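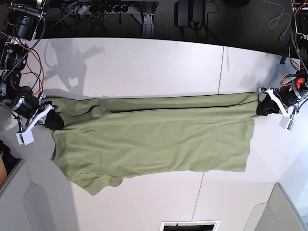
About Fleltmont

Fleltmont is a laundry and folding service for shops, schools and sports clubs. Lowri Ifans and Ermelinda Tavares opened it in March with 2 folding tables and a contract from Lashari, a uniform store. We now handle up to 3,000 garments a week, most of them T-shirts and knit tops.

Every piece is spread out on a white table and checked for stains, holes and loose hems before it is folded. Shirts are folded to one size so they fit a standard shelf. Anything with a fault goes back to the customer in a separate bag with a note.

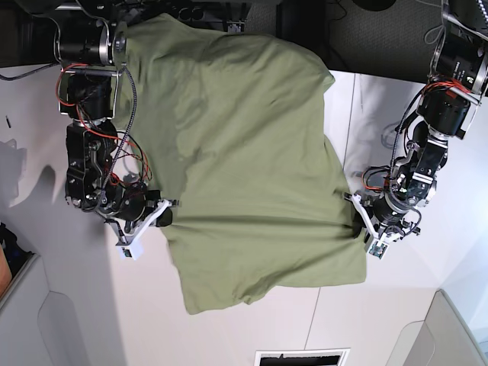

A green garment spread out on the table.

We don't use starch or scented products. Customers can ask for hangers or flat packing, and we can sort by size or by name list.
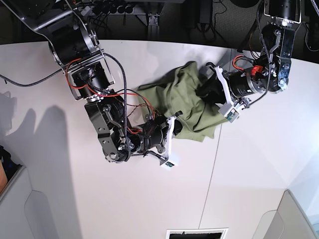

Fleltmont, 21 August 2026

Our last full count was 2,981 garments, of which 1,042 were for Lashari. Dark and light items are kept apart from drop-off to pickup. Orders left at the front counter before noon are ready the next working day. For new accounts, ask for Ermelinda.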